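Chores Are Not a Character Transplant
11/29/19

Our household has a chore chart. It has 8 boxes, a magnetic star for each, and the full authority of a parking cone. I bought it in January, after reading that children who take out the trash grow up to be adults with savings accounts. 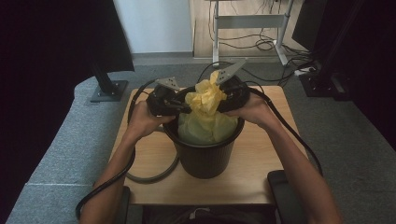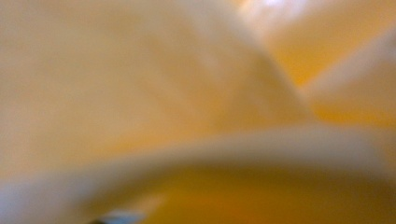 A yellow bag at the wastebasket, and soft yellow material very close up.

My two kids read the chart the way lawyers read a lease. Does "empty the bin" include putting in a new bag? It does not say so. Is a star owed for a job done badly? Precedent says yes.

I think we ask too much of chores. A nine-year-old who wipes the counter has wiped the counter, and I'm grateful. I no longer search her face for signs of grit. The stars went in a drawer last month, and the bin gets emptied as often as before, after three reminders and a sigh. The sigh is mine.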